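Against the Styled Table

Posted Jul 30, 2020 by Kekeli Ayaaba

I have been reading home office advice since April, which is more than anyone should, and I would like to register a complaint about the lamp and the vase. You know the pair. Every guide to a calmer work corner ends up there sooner or later: a pretty lamp, some flowers that don't need water, a pale table to set them off. Then a drink. The drink is supposed to be the human touch.

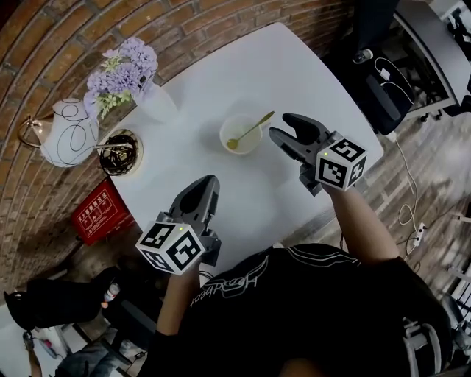
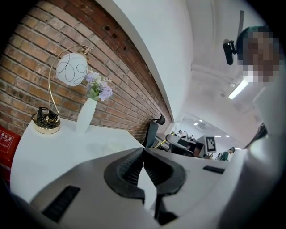
A lamp, a vase of purple artificial flowers, a white tabletop, brick behind.

My friend Gönül Avcı sent me a link to one of these guides, put out by a shop called Homville, with the note "you'll hate this." She knows me. The guide promised that a work surface could be "transformed" by 3 objects, and the first of them was a table lamp with a thin metal stem. I read it through twice looking for any mention of where the light would fall. There wasn't one. It talked about warmth, and about line, and it said the lamp should "converse" with the vase. I don't want my lamp conversing with anything. I want it to light up the paper I am reading.

Let me be fair to the lamp first. I like a white shade with black scribbles on it. It looks as though somebody enjoyed making it, and that can't be said for most lamps. A thin gold stem is a nice thing to look at too. My trouble is with what happens at the bottom, where the cord gets coiled up on the base like a sleeping snake. A coiled cord is a lamp that has been placed for looks and is waiting for someone to decide where it lives. I've had one in that state on my own desk for the better part of a season. The outlet was on the far wall. Every few days I thought about an extension cord, and then I went back to the overhead light, which does the job and which no guide will ever recommend.

That goes for cords in general. The styling advice has a great deal to say about vases and next to nothing about power strips, and yet if you put a person at a table for a full working day, the first thing that shows up is a white cable across the floor. Then a charger on whatever chair is closest. I have never been in a workroom that didn't have a chair with a charger on it. You can buy a basket to hide all this (Dursun sells one, and I own it) and within a week the basket is full and the cable is back on the wood where your foot will find it.

Now the flowers. I go back and forth on artificial flowers and I don't trust people who are certain about them in either direction. The argument in favor is that they don't die, and in a room where people are busy that counts for something. Umut Yalçınkaya, who shares an office with me and his sister Şükran, brought in a bunch when we took the place over, and I was rude about them for a month. Then I stopped seeing them. I think that's the real case against. A real bunch of flowers gets worse every day and so you notice it, you change the water, you throw it out, you feel the gap. The fake bunch is finished the moment you put it in the vase. It collects dust in the little leaves. Şükran cleans ours with a hair dryer on the cool setting, which works fairly well, though the dust has to go somewhere and it goes on my side.

And lavender, always lavender. Sinan Yazıcı once told me it was because purple looks good against brick, and he may be right, he has a better eye than I do. I would still like to meet the person who has sat down to do their taxes and been helped by it.

Brick walls get too much credit as well. Everybody wants one. We pay extra rent for ours, and I've worked beside it long enough to say what it does: it sheds grit, you can't hang a shelf on it without borrowing a serious drill, and it drinks up light, so that you need the lamp, the one with the coiled cord. The one useful thing on a brick wall in a workplace is usually the red safety notice, and that is the first thing a stylist would take down. I'd leave it up and take down the stylist.

The table is where I get most stubborn. A white table looks wonderful with three things on it. Put a day's work on it and it looks like a crime. Each ring from each cup shows, every pencil mark, every crumb. Edent, whose tables we bought, describe the finish as "easy to live with," and for 357 dollars apiece I had hoped it would be. I wipe mine down at 9 in the morning and again at 5, and in between I put my cup on an old envelope. I have a clear cup myself, and I've learned that a spoon with a long handle standing in it is an accident in progress. One elbow and the tea is in the keyboard. A short spoon, a heavy mug, a coaster: you won't see these in a guide, as they don't look like much.

I will give the white table its rounded corners. Anybody who has caught a hip on a square one in a narrow room will say the same, and I'm surprised the sellers don't make more of it. They would sooner talk about mood.

What bothers me underneath all this is the idea that a work table needs a middle, a little arrangement, before it's allowed to be a work table. The arrangement always takes the best spot. A lamp and a vase standing together use up the corner where a stack of folders would go, so the folders go on the floor, and then you read an article about clutter. When Enaron moved into the unit below us they had the same problem, with nicer vases.

I'm not asking anybody to throw anything out. Keep the flowers if you like the flowers. But move them to the windowsill for a week and see whether you reach for them. Plug in the lamp, uncoil the whole cord, and drag it to the side you write from, or the opposite side if it throws your hand's shadow on the page. Mine went on the left last night. The stem leans out over the paper a bit too far and I've had to move the phone.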